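3.2 Handle form and reach in small kitchens

The second part of the study looked at how people open cabinet doors in kitchens where there is little room to step back. Earlier work on kitchen layout has mostly dealt with counter height and the distance between sink, stove and refrigerator. Door hardware gets less attention, and when it is mentioned it is usually treated as a matter of style. Our interviews in Umville suggested that residents see it differently. Several of them raised handles before we asked, and two households had changed the handles on their lower cabinets within months of moving in.

We visited 22 apartments in two buildings, one in Umville and one in Sandton. Both buildings had been refitted by the same contractor, but the kitchens were supplied from different product lines. The Umville kitchens used the Bach line, with round knobs on every door. The Sandton kitchens used the Ornix line, with bar handles. In each apartment one adult, normally the person who did most of the cooking, was asked to take part. Three declined the reach task and gave an interview only, which left 19 participants for the results in this section.

Each participant opened and closed the same set of doors in an order drawn beforehand. They did this once with empty hands and once while holding a mixing bowl against the body with one arm. We noted which hand was used, where on the handle the fingers closed, and whether the participant moved the feet before pulling. Sessions took place in the late afternoon, when most people were about to start dinner anyway. No one was told to hurry, and we did not time the task. Pilot sessions in December had shown that a stopwatch made people pull harder than they normally would.

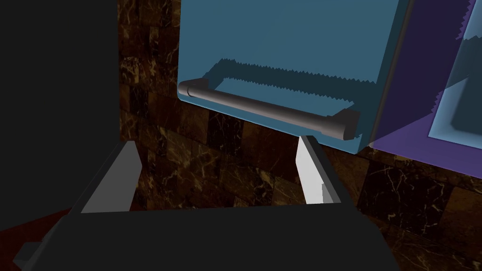
Figure 4. Blue cabinet door with a horizontal bar handle, in front of a dark marble-tiled wall.

Participants in Sandton changed their grip more often than those in Umville. A knob offers one place to take hold, and people tended to walk up to it until the arm was comfortable. A bar lets the hand land in several places, so the feet can stay where they are. Direction matters as well. With the bar set horizontally, as in Figure 4, the hand can close over it from above or hook under it from below, and participants used both methods depending on how high the door was. On base cabinets most reached down and hooked the fingers behind the bar with the palm facing the door. On wall cabinets the pull came from below, and shorter participants often used only two fingers.

Holding the bowl made the difference between the buildings larger. In Umville, 15 door openings were preceded by the participant putting the bowl down on the counter, although the instructions asked them to keep hold of it. We did not correct them, as putting things down is what people do at home. In Sandton this was less common. Some participants there opened base cabinets with the side of the hand or with a wrist pushed behind the bar -- a movement that a round knob does not allow.

The interviews mostly agreed with what we saw, with one exception. Residents in Sandton complained that bar handles catch on clothing, above all on apron strings and the pockets of loose pants. This came up more in the narrow galley kitchens than in the corner ones. Knobs drew a different complaint: they work loose and have to be tightened from inside the door. One participant kept a screwdriver in the silverware drawer for this purpose. Cleaning was mentioned for both types, and opinions were divided.

Some limits should be kept in mind. The two buildings differ in more than their handles. The Sandton kitchens have slightly deeper counters, and this changes how far a person must lean to reach the wall cabinets. We also did not measure grip strength, so we cannot say whether the two-finger pull reflects a lack of reach or simply a door that opens easily. Hinges were checked for obvious faults before each session, but their resistance was not recorded. The drawer results, where the hinge plays no part, are reported separately in Section 3.3.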